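Work and Machines, Unit 7: The Sorting Table
Course handout, revised for the November group
Larysa Zhuravel

Read before the session. Bring the shift diary you started in Unit 6, even if it has two entries and a coffee ring.

7.1 Where we left off

In the last unit we looked at the conveyor at Judis and the way everybody there came to describe their job as "what the belt leaves over." That phrase deserves more attention than it got. When a machine takes part of a job, the remaining part rarely gets a name. It doesn't get a pay grade either. It gets absorbed into somebody's afternoon.

The case for this unit is Cestero, a fruit packer in Cakholm with 19 people on the packing floor. They make up mixed plates and gift boxes for hotels and offices, which means that somebody has to put like with like, many times a day, and put it down gently. Management began talking about robot arms in the spring. The packers began talking about management somewhat earlier.

7.2 The task as written, the task as done

The work instruction for plating is four lines long:

Take item from table.
Check item.
Place item on correct plate.
Repeat.

Roya Akbari packed at Cestero for 11 years before she moved to training, and she went through these four lines with us in the interview you'll find in the reader. Line two took her most of an hour. "Check" covers ripeness, bruising, the side that should face up, and whether the last person on the shift was in a hurry. Line three contains the word "correct," which the instruction doesn't define. Everyone on the floor knows what it means, and they don't agree.

The engineers inherited the four lines. This is the usual arrangement. The document written to satisfy an auditor becomes the document the machine is built from, and the knowledge that made it work stays in the break room, eating lunch.

So the first months of an automation project are often spent on very small problems. How far do the fingers open? What happens when one piece lies right up against another? Does a plate rim count as an obstacle or a destination? A packer settles all this without looking up. An arm needs it settled in advance, in writing, by a person who has probably never packed a box in their life.

Bananas and rounder fruit, plates on a grid surface:
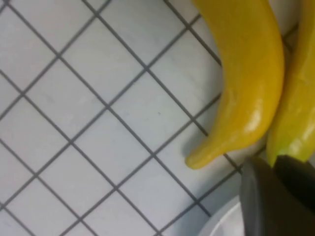
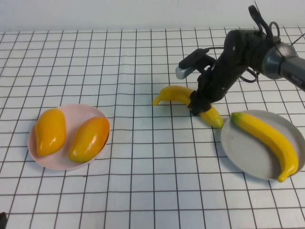
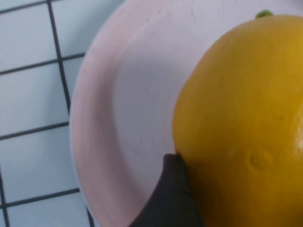 7.3 Who does what afterward

The consultants' report (Dmytriv, pages 3 to 9 in your reader) promised that staff would be "released for higher-value activities." Keep a pencil handy when you meet this sentence, and write "which?" in the margin. At Cestero, the higher-value activities were, in order of time spent:

Setting out the fruit so the arm can reach it
Standing by in case it can't
Filling in the form that says it couldn't

Ostap Stetsiuk got the new title of cell attendant. He had been one of the fastest packers on the floor, a fact that used to be visible to everybody and now shows up nowhere. He told us he was less tired in the back and more tired in the head. He also said he missed talking to the person opposite, whose place had been taken by a guard rail. Do not treat this as a sentimental aside. Two people facing each other across a table catch each other's mistakes, teach the new starter, and decide between them when the pace is silly. Take away one of them and those jobs still exist – they just have no one's name on them.

In fairness to the arm, the gains are real too. Ekkachai Hemmin, who has a bad shoulder, asked to be moved to the cell and has said plainly that he would not go back. The early shift got easier to fill. Some of the loudest objectors changed their minds, and at least one of the loudest supporters did as well, in the other direction.

7.4 The fault log

During the trial period the cell logged 3,603 stops. Management read this as a number that should go down. Yurii Yurchenko, the shop steward, read it as the number of times a person had walked over and fixed something, and asked what that was worth per hour. Both readings are in the minutes. Only one of them has a chart.

A stop in the log has a time, a code and a duration. It has no field for what the attendant did. Code 7, "item not secured," covers everything from a nudge with one finger to rearranging the whole table. If you wanted to know how the cell learned to run better, you would have to ask Ostap, and the log gives you no reason to suppose he exists.

7.5 For the session

Pick one hour of your own work and write it up as a four-line instruction. Swap with a neighbor. Each of you then tries to follow the other's instruction exactly, with no common sense added. Allow time for the argument.

Then read Dmytriv again beside the Akbari interview and mark every task that appears in one and is missing from the other. We'll put the two lists up on the wall and start from there.

Written work is one page, due at the start of Unit 8. Diaries stay with you; I don't collect them.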